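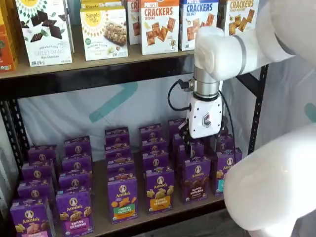

Three nights in Staltby, and what I ate on the way

I've been promising myself the Skitville to Staltby walk for years, mostly since my aunt did it in her sixties and never stopped going on about it. It's 63 miles if you follow the signs, a bit more if you're me and you miss the turning after Bavden (twice!).

I packed far too many snacks. I always do. A bag of nuts, two kinds of biscuit, some of those seedy bars that taste like a bird feeder but do keep you going up a hill. By the second afternoon I'd have swapped the lot for a cheese roll, and luckily there was a bakery in Bavden still open at ten to four with exactly one left.

The middle stretch is the one everybody moans about and I can see why. You climb to roughly 2,000 feet and then there's just moor, and sheep, and more moor. I loved it. I had a good sing up there, mainly the first verses of things as I never know the second ones. My left boot rubbed the whole way down and I've still got the plaster on as I type this.

Staltby itself is lovely - steep little streets, a harbour that smells of diesel and chips, and a guesthouse run by Magdolna Dudás, who took one look at me and put the bath on. Her breakfasts are enormous. She does a sort of pepper and egg thing with bread fried on the side, and I had it all three mornings without a hint of shame. I did ask for the recipe and got "peppers, eggs, you look at it", so I'll be experimenting.

I'd meant to get the bus back by way of Fonseca but it only runs until September, so I took the slow train and slept through most of it.

Next time I'm taking thinner socks and half the food. If you've done the coast bit north of Staltby, let me know whether the path's been mended yet - I'd like to try it in spring.

We use cookies to improve your visit. By carrying on you agree to our cookie policy. Accept | Manage settings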